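Bench joiner wanted, part time

Lutivent is a small workshop in Dorell making stage props and display cases for museums. We need a second pair of hands from February, two days a week.

You will cut, glue and finish to drawings, and help load the van. Some experience with hand tools is needed - a college course counts. The pay is £500 a month to start.

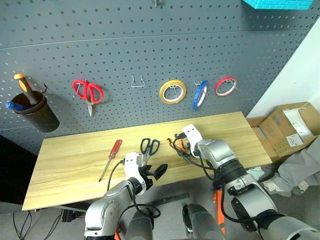 Wooden table and pegboard with tools

Scissors and tape hang on the pegboard and should go back there after use. We supply boots and overalls.

To apply, send a short letter and photos of 2 pieces you have made to Lutivent, Unit 43, Jandus Yard, Dorell. No CV needed. Interviews are in the morning, from 9.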